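4.2 Does a marked surface make for neater folding?

Guides to household linen often claim that a surface marked with straight lines leads to squarer folds. Barros and Vilela make the strongest version of this claim, and it has been repeated in training leaflets ever since, mostly without a test. We were not convinced. A line on a table can only help if the person or thing doing the folding uses it, and their report does not say how that was checked.

Our own material covers 232 folds of plain rectangular towels, 200 of them on paper marked with tape and the rest on bare paper. Each finished towel was scored for squareness on a scale of 3 points by Hồ and Rebelo, who worked apart and did not see each other's scores. Where they disagreed, Warraich gave a third score. Disagreement was more common than we had hoped – mostly over whether a rumpled edge should count against a fold whose corners met well. The Cunha scoring sheet treats the two as one fault. We think this is a mistake, and it makes earlier results hard to compare with ours.

The marked layout is shown in Figure 5. Blue masking tape divides brown kraft paper into large rectangles, and the towel is folded flat with its edges slightly rumpled.

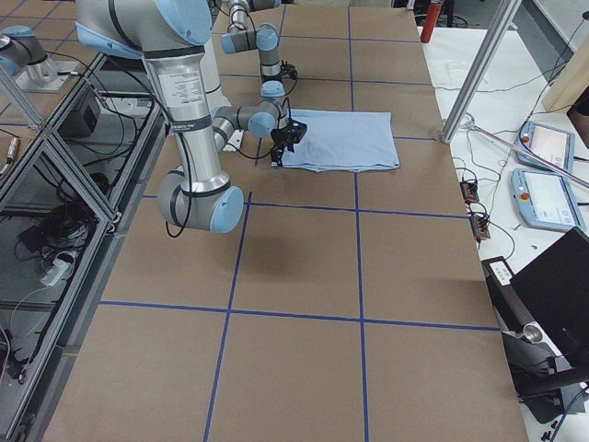 Figure 5. Folded light blue towel on the taped surface, its left corner lifted in a gripper.

Scores on the marked surface were a little higher, but the gap was small, and it shrank further once the softer towels from the Jirkton set were left out. Those towels had mostly been folded on bare paper, so part of the supposed benefit of the tape may be nothing more than stiffer cloth. We cannot separate the two with the towels we had. We would also caution against reading squareness as a sign that a towel will stack well, a step that Barros and Vilela take in their closing pages with no stacking data at all.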